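Ticket 740
Queue: Engineering Teaching Labs - course enrollment and hours
Subject: Project hours not posting to student records
Opened: 7 Aug 2021
Status: Closed
Reported by: Grarnbridge course office

Summary
Students in the summer project course at Grarnbridge log their team hours in Wakwood. The hours should copy to the student record overnight. For one section, Sandhu Hall section 5, the hours show in Wakwood but the student record still reads zero. The other sections are fine.

Reported impact
51 students are enrolled in the section. They need a posted total before the department will sign off on the practical credit. Two of them have asked for early sign-off for transfer applications.

Steps already tried by the course office
Had a student log out and back in. No change.
Re-entered one set of hours by hand in Wakwood. The entry saved, but nothing reached the record.
Checked that the section is marked active. It is.
Checked the course code against the catalog. It matches.

First look
The overnight job ran and finished without an error. The log shows 543 rows read and none rejected. I searched the output for three student numbers from the section and found none of them, so the rows are not being rejected, they are never picked up. The job selects sections by course code and credit type. Course code is correct as reported. Credit type on this section is blank.

The section was copied from last November's version of the course, before credit type was a required field. The other sections were built new from the template and have "Practical" filled in. The form lets you save a copied section with the field empty, and gives no warning.

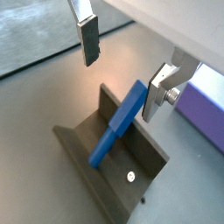

Sigrún Bergmann: I can set the credit type on our side, but I want to be sure it doesn't wipe the hours they already have. Last year we changed the section title and the team lists came back empty. Also, will the job pick up the old entries or only new ones? Some of these teams finished logging before the report deadline and won't be adding anything.

Reply
Changing credit type does not touch hours or team lists. The title change last year was a different fault (team lists were keyed to the title then, they are keyed to the section number now). You are right about the old entries - the job only reads rows changed after its last run, so filling in the field will fix new hours and leave the old ones behind. Please set the field to "Practical" and tell me when it is saved. I will then run the job by hand with the start date moved back to the first day of the course.

Update
Field set by the course office. I exported the section's hours to the shared folder first in case we needed to put anything back. Ran the job on the Cliltwood test server. The section was picked up and the totals agreed with the export, except for one student with two entries for the same lab session. Both entries were in Wakwood, so this is not a job fault. Passed to the course office, who removed the duplicate.

Update
Ran the job on the live server. Section totals are now in the student record. Spot check against the export is good. The two transfer students can be signed off.

Sigrún Bergmann: Totals look right from here. One team's supervisor approval is still pending, but that is for us to chase. Fine to close.

Follow-up items
Make credit type required when a section is copied. Separate ticket raised with the Wakwood admins.
Add a line to the job log listing any active section skipped for a blank field.
Course office to check credit type on copied sections before fall registration opens.

Resolution code: Data setup, corrected by user with support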